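Robot Cells > Maintenance and Setup > CPU swap cell: fingertips walking off center

slatbed_sam
Posted 29 October 2020

Looking for opinions, preferably from people who have made this mistake already. The cell is one arm over a slatted aluminum table, with a donor PC lying on its side and a printed fixture plate next to it to hold the parts. The job is to pick a processor out of the fixture, set it in the socket and leave quietly.

Every morning I touch off on the fixture and teach the socket position. By lunch the tips come down off to one side. I've cleaned the fingers, replaced the finger bolts, and spoken to it in a calm voice. Arrieta, who built the cell and then wisely changed departments, left a setup sheet that reads "check gripper." That's the whole sheet. 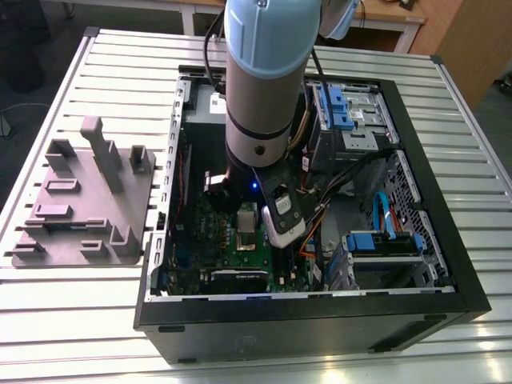

The table is bolted to the floor and I trust it more than I trust most people. The case is another matter. It sits on its little feet side against a stop at one end and friction at the other. I've been blaming the gripper because the gripper is expensive and therefore more satisfying to blame.

drillalholm
It's the case. It's always the case. Sheet metal chassis are built to survive being kicked under a desk, and the people who stamp them don't lie awake over where the socket ends up. Clamp it on two sides and report back.

Anselmo Barrios
I'd disagree with drillalholm, partly out of habit. If the case were moving you'd see scuffs on the slats. Check the pivots on the finger links first. Ours loosened up so slowly that we retaught the position for weeks and called it "seasonal." Close the fingers on a gauge pin, push sideways by hand, and put an indicator on the tip. If it moves, no amount of clamping will help you.

Also, stop practicing on the real PC. Every time you miss, you're feeling for the socket with a part that has opinions about being touched.

slatbed_sam
Fair. I do have a dummy board, mostly gray. I'd retired it because it felt like training wheels. It's back up at an angle and I ran the approach on it all afternoon at low speed. 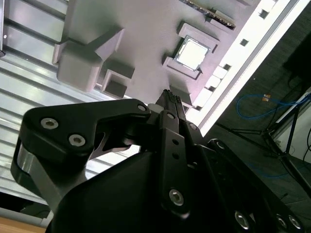 Indicator result: the left link has play. The right one has next to none. So Anselmo gets a point, and I get to take the gripper apart, which I had hoped to leave to some future employee.

drillalholm
Play in one link explains an offset. It does not explain an offset that grows between breakfast and lunch. Clamp the case.

trallia
Coming in sideways: what are you using as your reference for the socket? If you're teaching to the edge of the chassis, you're stacking up the case, the standoffs, the board, and the socket bracket before you get anywhere near the chip. I'd teach to the bracket and ignore everything else. Check it from the wrist camera with the tips parked just short, same pose each time, and save the view. Then you can compare morning with lunch without trusting your memory.

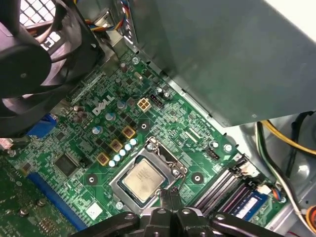

Tips parked below the CPU, bracket and lever in view.

slatbed_sam
That one's mine, parked the way trallia said. I took the same view again after 80 cycles and flipped back and forth between them. The whole board had shifted relative to the tips, and so had the drive cage. Drillalholm, please be gracious.

drillalholm
No.

Anselmo Barrios
With a loose link, everything in a wrist view can shift as well, if the camera hangs off the same bracket as the fingers. I'm not conceding until he does it with the link fixed.

slatbed_sam
Link is fixed. New bushing, thread locker, and a skinned knuckle. Then I clamped the case at the front and back and put the fixture plate on its own screws, so that neither one can lean on the other.
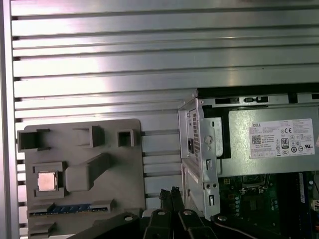 Homing order was the last thing I changed. The arm used to home, touch off on the fixture, and go straight to work on a case position taught hours before. Now it touches both. The start pose has the tips aimed at the strip of bare slats between the plate and the chassis, with the processor waiting in its square recess and the socket empty, so I can jog either way without crossing over anything I'd have to pay for. If the gap looks narrower than it did yesterday, I go get a wrench before I go get coffee.

trallia
Good. Write that on the setup sheet under "check gripper."

dastus
Which thread locker? If it's the permanent kind, you'll be meeting that bushing again with a heat gun.

slatbed_sam
The medium stuff. I think. The bottle had lost its label.

Anselmo Barrios
Try it on a scrap bolt tonight, before you need to know.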